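Maintaining the Tiltum Desktop Arm: Setup, Drift and Repair

Lanying Qian and Weidong Su
Submitted February 13, 2019

1. Why we did this

Our course handed us the Tiltum arm with a one-page sheet from Foltolari, the shop that put the kit together. The sheet says the arm is "ready to use after a short calibration" and that the calibration "holds for the life of the servos." We did not believe the second claim and were not very sure of the first. This report covers the setup, the upkeep and one repair. It says little about the pick-and-place task the arm was bought for, which another group is writing up.

2. Setup

The arm has to be zeroed before it will do anything useful. Foltolari's method is to power up, send every servo to its middle position, and then push the horns on so that the arm looks straight. "Looks straight" is the whole instruction. Servo horns go on in steps, one tooth of the spline at a time, so a joint that looks straight to one person is a tooth off to the next. We each did it separately and got two different arms.

We ended up with a slower method. The horn goes on at the nearest tooth, the screw stays loose, and the leftover error is entered as an offset in the settings file. Then the screw is tightened and the offset checked again, which matters more than we expected: tightening pulled the joint out of line nearly every time.

The gripper gets its own zero. We set it so the fingers stop just before they touch. If they are told to close further than they can, the servo keeps pushing and hums, and we suspect this is how the first one was ruined.

3. Does the calibration hold?

We ran the arm for 1,000 cycles of the same short move and checked the offsets every 100. A cycle was lower, close, open, raise. For the first few checks nothing changed that we could tell apart from our own measuring error, which was not small, given that we were using a printed protractor. At 600 the upper joint was clearly off. The bracket screws had backed out enough to turn with a fingertip.

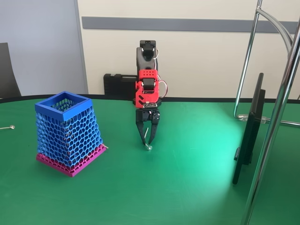

Is it enough to recalibrate in software when the arm drifts? It will hide the error for a while, but a loose screw keeps moving, so the screws should be checked first and the offset changed last.

We tightened everything, put a drop of removable threadlocker on the bracket screws and finished the run. The joint stayed put for the remaining cycles. That is one run on one arm, and we would not want it quoted as proof that threadlocker fixes the problem. Weidong thinks the screws had never been fully tight to begin with. We have no way to rule that out.

4. The gripper servo

The gripper failed in September, before we had started keeping a log, so part of this section is from memory. The fingers closed but would not open under command. We tried a different channel on the controller board and got the same result, then tried a spare servo on the original channel and it worked. We took this to mean the servo was at fault and the board was fine.

Swapping it took most of an afternoon. The horn screw is hard to reach with the fingers mounted, and the sheet does not mention that they come off first. Inside the old servo, one gear had lost teeth. The seller, Yalçınkaya, told us by email that this is normal wear. After so little use, we find that hard to accept, but our own early habit of over-closing the gripper may be to blame.

5. Upkeep we would recommend

Every session: try each bracket screw by hand with the power off. Look at the servo wires where they bend and make sure there is slack at both ends of the travel.

Every week: run the zero check and write the offsets down, even when they have not changed.

After any repair: redo all the offsets. We skipped this once and lost a lab period looking for a software bug.

The Dondholm manual for a similar arm also calls for greasing the gears on a schedule. We did not do it. These servos are closed cases, and opening a working one seemed more likely to cause a fault than prevent it.

6. What we are unsure of

We never measured the load on the joints or the temperature of the servos. Our protractor readings could be off by a degree or so either way, and seven of them had to be thrown out when we found the paper had slipped. The next group should glue it down and repeat the run from a fresh set of screws.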